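Guides / Hands and Grippers / Set-up

Section 11. Comparing hands with the sorting test

Run this test after you mount a new hand and before you change any grip settings. Use the same table, baskets and items for every hand you compare.

1. Set two baskets on a plain, light tabletop with a gap between them.
2. Write one label for each basket and lay it flat in front.
3. Place the loose items in the gap. Include round, curved and flat-sided shapes.
4. On the Dekasura controller, load program 303 and set the grip force to 20 percent.
5. Press Start and keep one hand near the stop button.

CAUTION: Keep fingers out of the baskets while the arm is powered. The hand can close without warning after a fault reset.
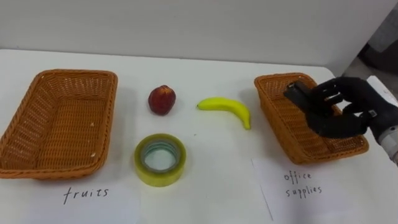 Ukville, November 2021

The jointed hand is holding a small black item over the basket labeled "office supplies." The tape roll, the banana and the round red fruit are still on the table, and the "fruits" basket is empty.

6. Let the hand work through all the items. Do not move an item once the program has started.
7. Write down each drop, missed grip and wrong basket on the score sheet.
8. Power off, fit the next hand and go back to step 3.

Note: The Holst two-finger gripper needs wrist adapter 51. Tighten it before you load the program.

Note: If a tape roll slips, raise the force by one step and repeat the whole run. Do not mix scores from two force settings.

Text: Magdalini Nikolaidis. Checked by Achilleas Psarras.

© Kovunine | Contact support | Back to top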